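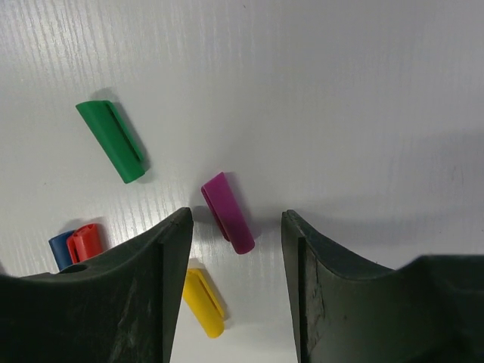 House rules for two arms and a box of markers

The bench rules at Roverlow fit on one sheet of paper, taped to the door of the cell room. There were 59 of them when the company opened its test floor. Now there are five. The long version is still in a binder on the shelf, and people do look things up in it, but the sheet is what operators are checked against before they get to run an arm without someone next to them.

Roverlow does contract testing for companies that want robots to handle small, ordinary items. The standard job on the bench is capping markers. The arms have to pick up a pen and a cap and put the two together without marking the table or cracking the plastic. It is dull to watch. It is also a fair test of most things that go wrong when two arms share a small space, and the rules were written around it.

Speed and reach

The first rule covers speed. Both arms run at a reduced setting until a program has finished one full set with an operator at the stop button. A change to the program, the fingers or the parts puts the arms back to the reduced setting. Operators used to argue about what counted as a change. The sheet now says that if you had to pick up a tool or open an editor, it counts.

The second rule is that each arm has a side and the middle belongs to one arm at a time. The program has to hand the middle over with a signal that shows up in the log. Timing alone is not accepted, even when it has worked all morning. Dikov, which supplies programs to several clients here, lost a pair of fingertips in March to a routine that relied on a fixed delay. The delay was fine until someone sped up one arm and left the other as it was.

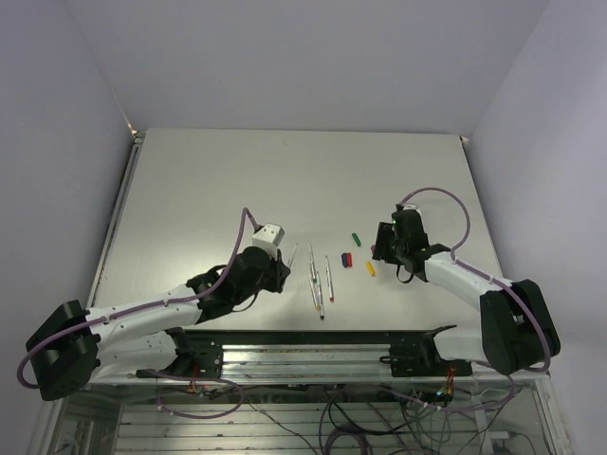
Cables come under the same rule. A cable that arches over an arm needs enough slack for the full turn of the wrist and not enough to droop into the other arm's path. The operator checks this with the power off, moving each joint by hand to the end of its travel. The binder gives a length for each arm model. Most people skip the table and do it by feel, and the auditors have let that go so long as the hand check is written down.

Parts on the table

The third rule is about the parts themselves. Caps go down in no set order and at no set angle. This surprises visitors, who expect good practice to mean neat rows. A neat row is fine for a factory line with a feeder. On a test bench it hides faults, and a client who has only seen neat rows will be unhappy the first time a cap rolls. Bakalis, a packaging firm, asked for fixed trays on its first contract and dropped them on the second.

Different colors are used so that a mistake can be read from the log. If the red cap ends up on the green pen, the reviewer knows which step to open. Parts with visible cracks are taken out at the start of a shift and never in the middle of a set.

One set on this bench is 424 picks. A client report needs 2,424, which leaves room for sets that get thrown out. A set is thrown out if anyone reaches into the cell before it ends, whatever the reason, and the count goes back to zero. Operators dislike this one more than any other. It has stayed on the sheet through every revision.

Grip and wear

The fourth rule sets how hard the fingers may close. The limit is found on the softest part in the batch and then used for all of them. An operator lowers the force until the pen slips, goes up one step, and writes that number on the log. Fingers scuff with use, and scuffing alone is not a reason to change them. A chip on the inner edge is. Sematby, which makes the finger blanks, suggests swapping both sides together, and Roverlow does it that way even when only one is damaged.

The same section says a pen must be held upright and still before the other arm comes in with anything. Still means no movement in the wrist camera's view for one full second.

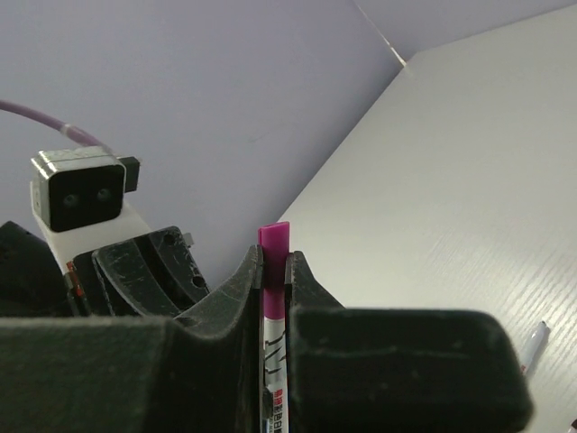

Stopping and starting again

The fifth rule is the shortest. After any stop, planned or not, both arms go back to their start positions before the program runs again. There is no picking up from the middle. If a pen is in the fingers when the stop comes, the operator locks out the power, takes the pen out by hand and puts it back on the table, and the set is void.

New operators read the sheet aloud on their first morning and sign the back. The current copy has coffee on it and is due to be reprinted.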